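一个灰箱子能不能治好乱放东西

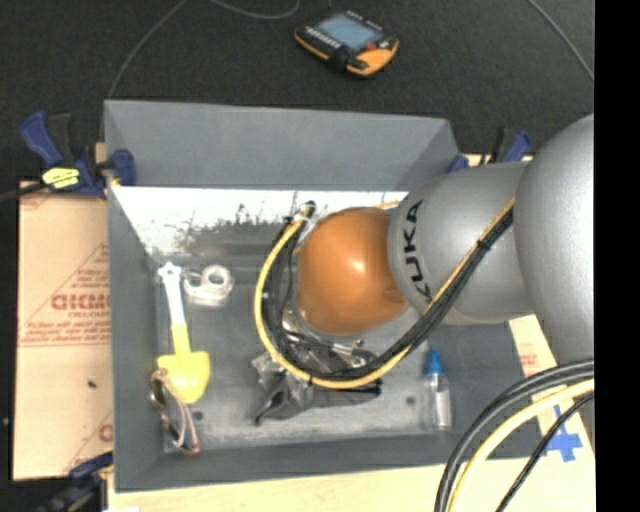 灰箱子，左边那把是小铲子，样子像玩具。

先交代立场：我不信收纳法。家里书架上有四本讲整理的书，其中两本连塑封都没拆，它们本身就是需要整理的东西。所以二月里朋友把Melquiades Arriaga那篇讲“一箱法”的长文转给我的时候，我第一反应是又来了。

文章的意思很简单。你在家里放一个敞口的箱子，凡是不知道该归哪儿的小东西，一律扔进去，不分格，不贴标签，不盖盖子。过一阵子把箱子里的东西全部过一遍，用过的拿走归位，没用过的处理掉。他把这个叫“让物品自己表态”。我读到这句差点关掉页面。物品不会表态，会表态的是我妈，她每次来都要问一遍这东西还要不要。

不过他有一段我觉得说得对。他说大多数人收拾屋子，其实是把东西从看得见的地方挪到看不见的地方，挪完心里舒服两天，第三天要找剪刀，于是全部翻出来。这个我认，上个月我刚为了一卷胶带把三个抽屉倒在床上。

于是我决定试试，主要是想证明它不行。

关于箱子

原文推荐的是Cloten的一款，70升，官方价354块。354块，买一个塑料箱子。我去Beltrán的门店看过实物，店员介绍说它的好处是口大底小，“取放符合手臂的自然弧度”。我问他，口大底小难道不是为了一个套一个摞起来好运输吗？他想了想，说也有这方面的考虑。

口大底小这件事我后来越想越觉得有意思。商家当优点卖，用的人也跟着说好用。可斜着的壁意味着里面的东西会往中间滑，细长的尤其明显，你贴着边靠好的东西，碰一下就躺平了。装大件的话，上面宽，下面窄，真正能放稳的地方就是底下那一块。标称容量是按装满算的，谁会把一个敞口箱子装到齐边呢？

最后当然没买，拿旧的灰箱子来看。箱底磨得厉害，全是划痕，靠前的地方有几片发白的印子，左下和右下还各有一个深色的小圆点。我拿这个底和店里崭新的比过，除了新的摸起来滑一点，看不出354块花在了哪里。划痕多一点反而让我放心，放铲子进去的时候手不用那么轻。

有人在我上一篇文章底下留言，说旧箱子一定要先用某某清洁膏擦到发亮，不然“用着没有仪式感”。我对仪式感这三个字过敏。箱子是用来装东西的，里头有灰就倒掉，倒不掉就拿湿布抹一遍，完事。擦得再亮，里面放的还是一把小铲子。

关于往里放什么

一箱法最可疑的地方在这里。文章里配了一份清单，列了26类“适合进箱”的物品，从备用钥匙一直到“有情感价值的绳子”。我反复读了几遍，确定自己没有看错，绳子，有情感价值的。

一份号称不用分类的方法，开头先给你26个类别，这就很说明问题了。我把清单扔在一边，自己定了一条：只放在客厅和阳台之间来回游荡的小件。这个区域在我家是重灾区，花盆边上有发夹，茶几底下有螺丝刀，沙发缝里什么都有。

先说小铲子。这类东西我一直不知道怎么归。说是园艺工具吧，它太像玩具了，插进板结一点的土里我就开始担心；说是玩具吧，家里没有小孩玩它，我换盆的时候又确实会抓起来就用。按照一般的收纳书，它应该“回到属于它的地方”。问题是它没有属于它的地方，这正是它在外面游荡的原因。Arriaga在这一点上倒是诚实，他说有些东西一辈子都不会有固定的位置，给它们一个箱子就够了。

再说那种皱巴巴的半透明薄片，包装上撕下来的那一类，闪着点银光。凡是敞口的容器，放在家里过几天，一定会长出这种东西。我没见过例外，鞋盒里有，车门的储物格里有，我爸的工具包里也有。收纳书从来不讲怎么对付它们，大概是因为这东西拍出来不好看，也卖不了收纳盒。照一箱法的规矩，它也算“待表态的物品”，要等到盘点那天才处理。我觉得这条规矩很蠢，是垃圾就当场扔，等什么等。

还有就是黑灰色的、形状说不清楚的长条零碎。每家都有几件，你不敢扔，怕它是什么电器上掉下来的。我的经验是，这种东西你留着，永远等不到需要它的那天；你扔了，下个周六一早就会发现它是晾衣架上的。这条经验没有任何数据支持，我也不打算去统计。

用了一阵子的感受

好的地方有一个：找小铲子快了。以前我换盆，先在阳台上转一圈，再去厨房水槽底下看，然后站在客厅中央回忆上一次是几月份用的。现在走到箱子跟前低头看一眼就行。敞口的好处全在这一眼上，不用掀盖子，也不用把上面压着的东西搬开。要是有人问我这个方法有没有用，我会说有，它的用处就是让你低头能看见。

但这和Arriaga的方法有多大关系，我很怀疑。我外婆以前用一个搪瓷盆，放在门后面，锥子、线头、半截蜡烛、半包老鼠药（后来我妈强烈反对，拿走了）都搁在里面。她没有读过文章，也不知道什么叫表态。她就是要一个弯腰能够到、低头能看清的盆。

不好的地方要多说几句。

第一，东西少的时候一切都好，东西一多，它就是一个敞口的抽屉。文章里的示范照片，箱子里永远只有寥寥几件，间距舒服，底都看得见。我家的箱子放几件的时候也很体面。可是人看见一个有空地的箱子是忍不住的，我先生下班回来，顺手就把车钥匙、口罩、超市小票往里一丢，还很得意，说这个方法真方便。我说这个不在范围内，他问范围在哪儿写着。确实没写。

第二，盘点这一步根本没有人会做。按照原文，应该选一个固定的时间，泡一杯茶，坐下来，把物品逐件拿在手里。我到了那天泡了茶，坐下来，看了一集电视剧。后来是因为要找体温计才把箱子翻了一遍，体温计不在里面。

第三，箱子本身占地方。这话说出来像是抬杠，可我家客厅到阳台的过道就那么宽，多一个大箱子，扫地要绕，晒被子要绕，半夜起来喝水要绕，有一次没绕过去。为了解决小东西没地方放的问题，我先得给一个大东西找地方放。我写邮件到文章底下留的地址问过这个问题，回信的是自动回复，推荐我看他们的Oviven系列，是一种可以挂墙的款式，另外卖挂钩。

第四点是私人恩怨。有个住在Zutstead的博主，写了一篇体验，说用了一箱法以后“整个人的呼吸都变了”。我试得也算认真，呼吸没有任何变化，过敏季倒是到了。

跟风之前可以先做的事

如果你也收到了那篇文章，正打算下单，我建议先拿家里现成的东西试，旧箱子、脸盆、装过橙子的纸箱都行，只要敞口、能一眼看到底。放在你平时乱扔东西的那个位置，不要放在你希望自己去放东西的位置。我一开始把它摆在书房，觉得整齐，一个礼拜里面什么也没有，东西照样在茶几底下。挪到阳台门口，当天就有货了。

颜色我倾向灰的，深色小零件在白箱子里是显眼，可白箱子脏得也显眼，看着看着又想去擦。灰的就算磨花了也还过得去。

别买分隔板。我买过一套，用在别的箱子上，拆下来之后那套分隔板在家里游荡了半年，最后也进了箱子。

至于那份清单，有人真的照着做过26类的话，请在底下告诉我“有情感价值的绳子”到底指什么。我问了三个朋友，一个说是鞋带，一个说是风筝线，还有一个反问我最近睡得好不好。

箱子我暂时还留着，小铲子也还用得上。等天暖和了换盆，要是它又跑回水槽底下去，我再来补一段。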